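Handout 6: Comparing fingers before you buy them
Bring this to lab. Ezequiel Lozano has the printed copies, for those who believe in paper.

Last session we chose an arm. Everybody enjoyed that, because arms have brochures. This session we choose what goes on the end of it, a decision usually made late in the afternoon by whoever has the purchase form open. The arm gets you to within a hair of the object. After that it's two lumps of something closing on another lump of something, and most of your failures will live there.

## The bench

We do the first round in simulation. Each group gets the same bench: a wood-grain table, an arm fixed to it, a shallow walled tray, a couple of balls and, in the first task, a blue cup. You may change the fingers, the closing force, the approach height and the camera view. You may not change the cup. In April one group did change the cup, and their results were excellent.

The two candidates are Imeo (short, blunt, block-like fingers) and Landance (longer, thinner, more expensive, and with a nicer box). Both models load from the course folder. If you load both at once, the controller will pick one without telling you which, so please don't.

## Task A: the cup

A cup without a handle is a fair first test. It's wide and nearly straight-sided, and it narrows a little toward the foot, which matters more than you'd think. Grip near the rim and you need a wider opening. Grip near the foot and you may meet the table before you meet the cup. 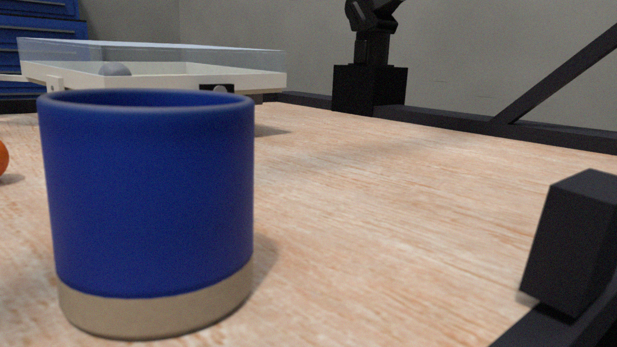 Start with the approach. Rania Sabbagh's rule from the lecture was to plan the retreat first, then the grasp, then the approach, and it still holds. Students plan in the opposite order and end up with a beautiful grasp that can't leave the table.

For each finger set:

1. Reset the bench. All of it, including the cup position.
2. Approach from the side at three heights of your choosing. Write the heights down before you run them.
3. Close at the default force, lift, hold, and set the cup back down.
4. Log the outcome as held, slipped, tipped or missed. "Sort of held" was proposed last year and rejected.
5. Do 10 runs at each height.

Turn on the contact display for at least one run per height. Flat fingers on a round wall touch along a narrow strip, however generous the pads look in the catalog. If the strip wanders up or down while the arm lifts, you've found your slip before it shows in the log.

## Task B: the ball and the tray

Balls are honest objects. They have no good side, and they punish any finger that arrives early by rolling away from it. Pick up a ball from the open table, then one from inside the tray near a corner, and compare. The open table tests centering. The corner tests how much finger you're carrying around that does nothing but bump into walls.

Aitana Paredes ran the long version with a script. Her 1,393 attempts split badly between the two locations, with 441 of the corner attempts ending in contact with the tray before contact with the ball. She stopped the script at that point, to everyone's relief, and rewrote the approach to come in along the diagonal. Your group is asked for far fewer and should feel suitably grateful.

Two things to watch:

- **Camera view.** A view from between the fingers makes alignment easy and depth miserable. A view from the side does the reverse. Run the corner pick once with each and note which one you trusted wrongly.
- **Wrist angle.** A gripper that hangs straight down is easy to reason about. Tilt it and the lower finger gets to the wall first. Maite Cuesta's sheet from the Dorov trial has the clearance sums, including the one she got wrong, left in on purpose.

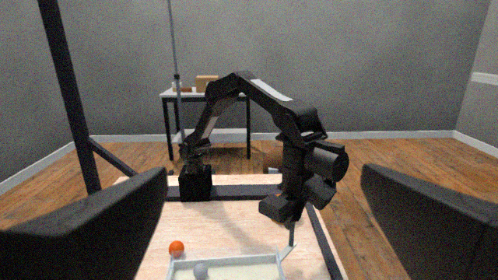 ## What the simulator won't tell you

Friction in our bench is a single number. Leire Zabala chose it, she says, by trying values until the cup stopped behaving like soap. Real pads collect dust, and real cups come with a film left by whoever dried them. Treat a small gap between Imeo and Landance as no gap. Treat a large one as a reason to book the Montoya bench and try it with actual rubber.

Likewise, the simulator will happily do 1,000 cycles with no wear. Pads won't.

## Hand in

- One page per group, outcome table first.
- Your written-down heights, unedited.
- One failed run, explained. Pick the one you argued over.
- A recommendation naming one finger set. "It depends" costs a point unless you say on what.

Logs go in the group folder, under the group's name. Last term there were four folders called "final", and I have still not opened the fourth.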